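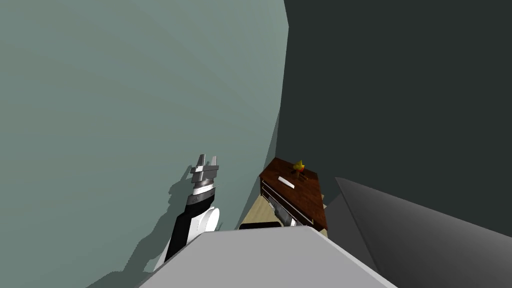
## 5. Zeroing the gripper in the simulated cell

Carry out this section after the arm model has been loaded and before any pick routine is run. The steps apply to the Raken two-finger gripper in the Cater room model.

1. Pause the simulation and clear the command queue.
2. Raise the arm until the fingers point upwards, clear of the furniture.
3. Open the fingers. Check that nothing is held between them.
4. Enter `zero grip` and wait 20 seconds.
5. Read the finger offset. It must be no more than 2 mm.

**Note:** The head view may be tilted with respect to the room. Do not correct the tilt here. Head alignment is covered in section 7.

**Caution:** Do not zero the gripper while a finger touches a wall or the furniture. The contact load is stored as part of the zero value. 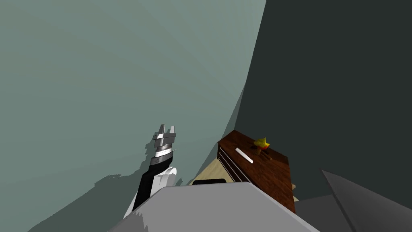

**Florante Galang**
Simulation Maintenance Technician, Skoltivville

### 5.1 If the offset is too large

1. Close the fingers fully, then open them again.
2. Repeat steps 4 and 5.
3. If fault 101 appears, reload the wrist file and restart the model.
4. Record the final offset in the Bañez log.

**Note:** Moving objects on top of the furniture does not affect the zero value. Reset their positions before the next pick routine.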